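4.2 Repairs, reversals and the borrowed table

The shared table is a poor relation in the literature on workplace kitchens. Fridges have been studied at length, and the sink has a small but bitter scholarship of its own. Tables appear mostly as the place where people fill in the questionnaire about the fridge. We visited 13 kitchens in Dradlow and Eswood between October and December, and in each of them the table had acquired a history that its users could recite only in part.

We use "repair" loosely, to cover anything applied to a surface with the intention of leaving it there. The commonest form is tape. Of the 20 repairs we logged, 18 involved tape of one kind or another, and the remaining two involved a folded beer mat and a coat of the wrong paint. Respondents were asked how long each repair had been in place. The usual answer was "since before me", offered with some pride, even by those who had been there longer than the table.

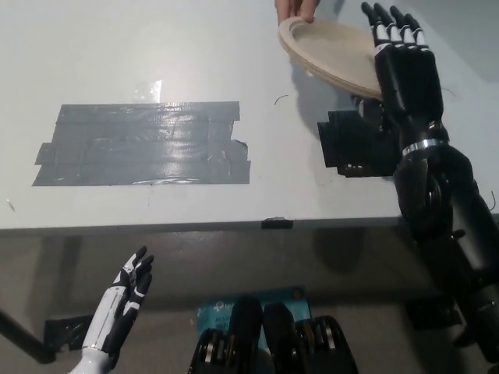
Figure 3. Grey duct tape on a white tabletop, with a stack of round plates being held at the far side.

Paper and pulp plates deserve a word, having arrived in these kitchens as a temporary measure and stayed on as a policy. At the Badico office in Eswood the crockery cupboard was locked during a dispute over washing up, and the plates bought for that week were still being reordered when we called. They come out in a stack and are handed across the table in a stack, and the handing across is where the surface matters. A duct tape patch of the size shown in Figure 3, laid in overlapping strips with ragged ends and shiny enough to throw back the overhead light, takes up a good share of the room in which a person might otherwise put down lunch. Our respondents disagreed on whether a patch counts as table. Some ate on it without a thought. Others left it bare and crowded their elbows into whatever was left, as though it were a flower bed.

We also recorded second-order repairs, meaning tape placed near other tape for reasons no longer recoverable. The small piece of clear tape beside the grey patch in Figure 3 may be one of these, or it may once have held up a notice about plates. We have no evidence either way and mention it mainly to show how quickly a coding scheme fills up.

It would be wrong to treat all this as decline. The oldest table in the sample, at the Dal Bello works in Dradlow, carries the date 1865 cut into its underside and has been mended in wood, lead, putty and something the works manager would describe only as "grey". It is the best liked table in the study. The newest was replaced at the first scratch and is used for post. We return to this in Section 5, where we argue that people grow fond of a surface at the point when they stop worrying about spoiling it.

Comments (3)

tablemat
We have a patch like that at work. I peeled up one corner in my first month and was spoken to.

R. from Eswood
Was the folded beer mat under a leg or on the top? It matters for your definition and Section 4.1 doesn't say.

pulpfriction
Good to see the sink people put in their place. More on the plates please, ours go soggy under a baked potato and I would like a citation for it.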